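Kusuma: price records for wireless headphones and small speakers

Version 4

Overview

Kusuma is a table of shop prices for wireless headphones, earbuds and small portable speakers. Each row gives one price for one product at one online shop, as listed at the time of collection. It was put together to study how long temporary markdowns last and how often the crossed-out "usual price" had in fact been charged beforehand.

The table covers 245 products over 200 days of collection. It replaces the earlier Isham table, which held earbuds only and used a different product key. Rows from Isham have been carried over where the product could be matched by model number. Unmatched rows were dropped.

Files

prices.csv -- one row per product, shop and collection time
products.csv -- one row per product, with type, model number and colour
shops.csv -- shop codes and the currency used by each
changes.txt -- corrections between versions

All files are UTF-8 with comma separators and a header line. Decimal points are used throughout, including for shops that print a comma.

Columns in prices.csv

product_id: key into products.csv
shop_id: key into shops.csv
seen_at: time of collection, UTC
price: price charged before delivery, in the shop's own currency
list_price: the higher price shown next to it, if any, otherwise blank
voucher: 1 if a code was needed to get the price, otherwise 0
stock: in, out or unknown

A blank list_price means that no second price was shown. It does not mean that the two prices were equal. Version 2 filled these blanks with the value of price, and any discount figures worked out from that version should be redone.

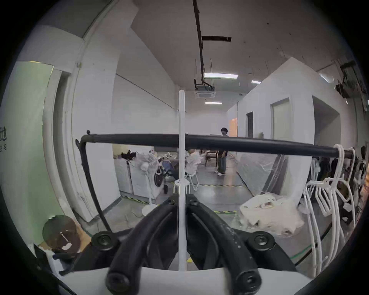 Page last changed: April 7, 2024

Collection

Prices were fetched once a day by a script written by Narayanan Varghese and kept in the kunar folder. The script reads the product page only. Prices that appear after an item is placed in the basket are missed, and two shops are known to do this during sales.

Product matching was done by hand by Femke Vermeulen and Amirul Wattimena. Colours of the same model are separate products, as shops often mark down one colour and leave the rest alone. Bundles with a case or a spare cable are left out.

Checks

Some 600 rows were compared with saved copies of the pages. Most errors came from marketplace sellers whose offer had briefly replaced the shop's own. These rows now carry a shop_id ending in _m and should be left out of any work on the shops' own pricing.

Known gaps

There are no rows for the shop coded ARK (Arkorberg) for most of June, when its page layout changed. Refurbished items are marked as such in products.csv from version 3 onwards -- before that they were mixed in with new stock. Products seen on fewer than 20 days are kept, but are of little use for measuring how long a price held.

Currencies have not been converted. No exchange rates are supplied.

Use

The files may be copied and changed for any purpose, provided the source and version are named. Product names remain the property of their owners. The table should not be used as a guide to current prices.

Contact

Corrections go to Annelore Seidel, with the product_id, the shop_id and a saved copy of the page. Questions on the matching rules go to Bríd Brennan. Requests to add a product need a model number; links alone are not enough.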